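Notebook, mastering room, Rallgate
Last updated: Tuesday, 16:40

Drelura album, vinyl cut. Carried on from the notes in March.

Side A came back from the first lacquer with too much hiss on the vocals in track 2. Mircea had the de-esser set for the digital master and the same file went to the lathe. My fault as much as his, I did not check the folder. New file made this morning with the top end eased off and the bass below the kick drum summed to mono. Folder is now named VINYL ONLY so it can't be mixed up again.

Side B runs long. The band want the choir intro kept whole and also want it loud. Cut a test at the lower level and it tracks fine up to the last song, where the double bass drum part gets smeared close to the label. Moving the ballad to the end of the side would help a lot. Despina has written to the band to ask. They may say no, as the story of the album ends with the fast one.

Test pressings: Hofstetter will send 5 copies, two for us, two for the band and one for the label. Full run is 1000, black only. The splatter version has been dropped, too noisy in the quiet parts last time.

Run-out text for side A is agreed. Side B still waiting on the singer, who keeps changing the line.

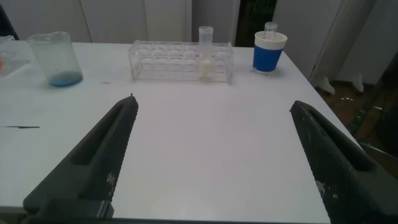 Safta listened to the old and new side A in the next room and said the new one was better on the vocals but the cymbals had gone a bit flat, and could we put back half of what we took out. Tried it at 15:00. She is right. Kept that version and deleted the other.

Still to do:
- swap the belt on the left-hand turntable before anyone judges pitch on it
- send Jörg the side lengths for the sleeve
- ask Dymphna if the Maledwood tapes can wait until the lathe is free, nearly all of them are baked and ready
- recut side B once the running order is settled

We use cookies to remember your settings. Accept / Manage choices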